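Mariama Osei and Kobe Verbruggen began their student project at Karnska with one laptop and a shared table in the library. Now they are 2 of the most regular members of the robotics club, and they work almost only in simulation.

"A real arm we could not pay for," says Verbruggen. "In the simulator I can break it every day, and my teacher is not angry."

Their project is called Kastik. It has a robot with two arms, a gray cabinet, and a thin rod which the gripper must bring to the right place. Osei wrote the first version in July, and she remembers it without much pride.

"The gripper went through the cabinet like a ghost," she says. "I had forgotten to switch on the collisions - for one week!"

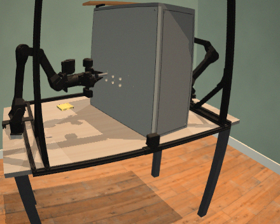
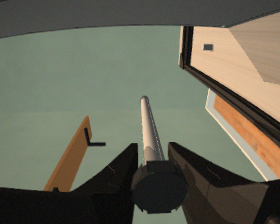

Kastik in the simulator: the arms and the gray cabinet, then a close view of the gripper fingers and the rod.

The club gives each team 3,000 test runs for the season. Osei and Verbruggen have used 2,000 of them, and 500 went to the shadows and the light alone. Verbruggen still thinks this was correct. Osei does not agree, and they discussed it again during our talk.

On 25th June they will show Kastik at the Bristska student meeting. Before this, Osei wants to make the approach of the arm slower.

"He likes it fast," she says. "But I am the one who writes the report."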